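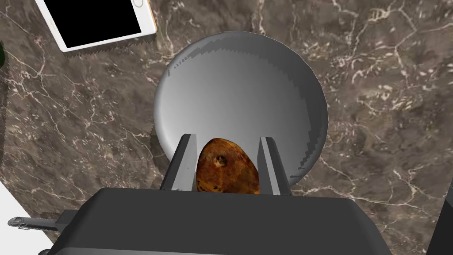 Notas para la charla "Enseñar con la mano, enseñar con el mando". Duración: lo que dejen, sin correr.

Arranque. Saludar, dar las gracias a Leidy Giraldo por la invitación y entrar en materia. Preguntar a la sala cuántos han teleoperado un brazo alguna vez. Esperar a que bajen las manos. Preguntar cuántos se fían de los datos que grabaron ese día.

Primera idea. Coger algo redondeado dentro de un cuenco parece trivial y por eso lo ponemos en todas las demos. Con el mando, el operador no siente la pared del cuenco ni cuánto aprieta. Compensa con la vista y con paciencia. Eso queda grabado: dudas, correcciones, pausas. El modelo lo aprende todo y luego lo llamamos "comportamiento prudente".

Segunda idea. Guiar el brazo a mano. Se siente el contacto, sí, pero el cuerpo del que enseña tapa las cámaras y la trayectoria depende de la postura que aguante esa persona. Contar lo de Nestirell: 128 demostraciones, todas de Shayne Tapsell, que es zurdo. La política entraba siempre por el mismo lado. Tardamos 2 meses en darnos cuenta. (Shayne está avisado de que lo cuento.)

Tercera idea, la incómoda. El simulador. En Zillard pasamos de 128 demostraciones a 2000 teleoperando en una cocina simulada, y la curva subió que daba gusto. ¿Qué subió exactamente? El acierto en simulación. Una patata simulada tiene la fricción que alguien escribió en un fichero. Si los dedos se cierran un poco torcidos, el motor de física lo perdona o lo castiga según le venga. No digo que no sirva - lo uso cada semana -, digo que 2000 no es una cifra de robustez.

Pausa. Beber agua. Aquí suele saltar alguien con la aleatorización de texturas. Responder: cambiar la encimera de mármol a madera no cambia el contacto. Si insiste, al turno de preguntas.

Lo que pido a quien publique resultados:
- Decir cuántas personas grabaron. Con menos de 5, ponerlo en el resumen.
- Enseñar las demostraciones descartadas y con qué criterio se descartaron.
- Separar los aciertos en simulación de los aciertos con objetos de verdad, en tablas distintas.

Sobre Ashby: no entrar en detalles, el trabajo sigue en revisión. Si preguntan, decir que en septiembre habrá más y pasar a otra cosa.

Cierre. Volver a la pregunta del principio y pedir otra vez que levanten la mano. Dar paso a Leidy para las preguntas.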